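Comunidad Werenex > Orden y limpieza

Mesa redonda pequeña y una pieza mate que me da miedo limpiar

Iona Carnegie
30 dic 2024

¡Hola a todos! En enero quiero empezar con el sitio de trabajo ordenado y tengo dos dudas tontas. La primera es la mesita auxiliar, que es redonda y siempre acaba llena de cosas.

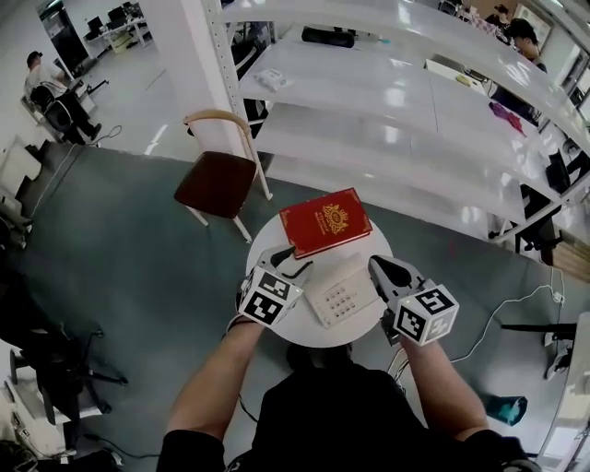
Las mesas redondas me gustan mucho para charlar, pero para dejar cosas me parecen un desastre, porque nada cuadra con el borde. Si pongo el libro rojo de tapa dura tumbado al fondo, ya se me come media mesa (y me encanta tenerlo a mano, con sus letras doradas). ¿Lo dejaríais de pie en una estantería?

La segunda: la pieza grande con forma de huevo, de un gris beige mate, que va encajada en el hueco negro de la base. ¿Con qué se le quita el polvo a una superficie así sin que queden brillos?
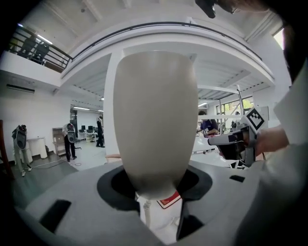 Tosh
A lo mate, microfibra seca y ya está, nada de espray. Yo froté una lámpara con limpiacristales y le quedó un cerco brillante que ahí sigue. Para las rendijas, un pincel blando. Y el libro a la estantería, sin dudarlo.

pepi_orden
compra otra mesa mas grande jaja

Marisol B.
Prueba con una bandeja de 20 cm para lo pequeño, así la levantas entera cuando limpias. Yo dejaría el libro donde está si lo usas a diario, no estoy de acuerdo con Tosh. En lo del paño sí, pero que esté recién lavado y sin suavizante.

Temas relacionados
Cómo quitar cercos de vaso en una mesa blanca
Polvo en libros de tapa dura
Bandejas que no resbalan

Contacto | © Comunidad Werenex | Volver arriba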